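Verkness Stone Words

A word list and short text collection on how people describe marble, other pale stone and tile when they buy, sell, fit or clean it. Plain text and CSV, English only.

What is in it

terms.csv has 300 entries, one per row. Each entry has a headword, a part of speech, a short definition in everyday words and one or more sample sentences.
listings.csv has 2000 short texts taken from sales sheets, care leaflets and yard notes. Each one is tagged with the headwords it uses.
notes.txt records spelling decisions and the entries we argued over.

The stone yard at Nieto gave us its old sales sheets, and that is where most of the listings come from. The rest were typed up from leaflets and letters that people sent in. Prices, phone numbers and customer names were taken out before tagging.

Why the list exists

Stone words are used loosely. "Marble" on a sales sheet can mean marble, a limestone that takes a polish, or a printed tile. "Vein," "crack" and "fissure" get swapped all the time, and a buyer who reads "crack" in a leaflet may send back a slab that has nothing wrong with it. We wanted a list that says how the words are used in practice, with the stricter meaning next to it where there is one.

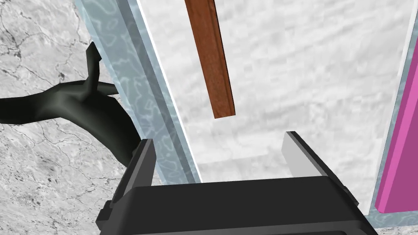

Fields in terms.csv

term: the headword, lower case
pos: noun, verb or adjective
plain: the everyday meaning
strict: the meaning a geologist or stone fitter would give, blank if there is no difference
sample: a sentence from listings.csv, unedited except for removed names
group: pattern, color, finish, fault, edge, fitting or care

A term can sit in more than one group. "Cloudy" is in pattern when it describes the stone and in fault when it describes a polish that has gone dull. These are kept as two rows with the same headword, so don't use the term column as a key. Use the row number.

Color words

Color gave us the most trouble. "White" covers nearly everything pale. Sellers write "white" for stone that a fitter would call light gray, and "gray" mostly turns up once the veins get heavy. We did not try to match color words to measured values. The plain column says what the writer seems to have meant, judged from the rest of the listing.

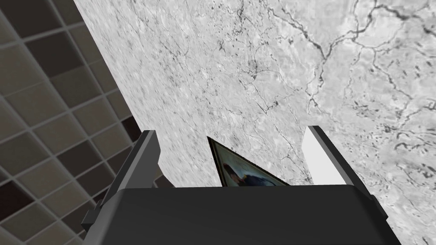 Pattern words are a little better behaved. "Mottled" is used for soft patches and "speckled" for small dots, and the two are seldom mixed up. "Veined" is used for any line at all, thick or thin. "Bookmatched" is often spelled as two words, and both spellings are in the list under the single-word form.

For tile, the list covers layout and grout but leaves out glaze, which would need a list of its own. "Checkerboard" is tagged for any two-tone layout with alternating squares, even when the writer called it "check" or "draughts."

How it was tagged

Two people tagged each listing separately in Vunder, then compared. Where they disagreed, the listing went to a third reader. The 25 listings that still could not be settled are marked "open" in the status column and should be left out of any scoring.

The fault group was tagged last and is the weakest part. A writer selling a slab and a writer complaining about one use different words for the same line in the stone, and the tags follow the writer's word.
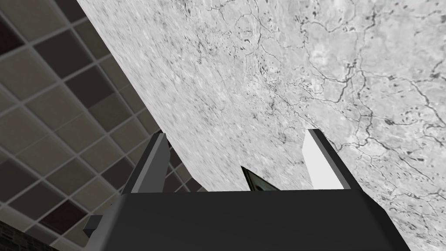
Parveen Mohmand wrote in to say that "fissure" should be taken out of the fault group altogether, as the fitters she works with use it for a natural opening that they fill and think no more about. She would keep "crack" there, and asked for a separate row for "dry vein." Both changes are planned for the September release. Until then "fissure" stays as it is, with a line in notes.txt.

Known gaps

Slate and granite are barely covered.
Care leaflets make up most of the listings on cleaning, so the tone there is stiff.
British and American spellings are mixed in the sample column. Headwords are American.

Use

Free to copy and change, with credit to the project. Corrections are easiest to handle if they give the row number and the file name.

Last edited Tue 20 November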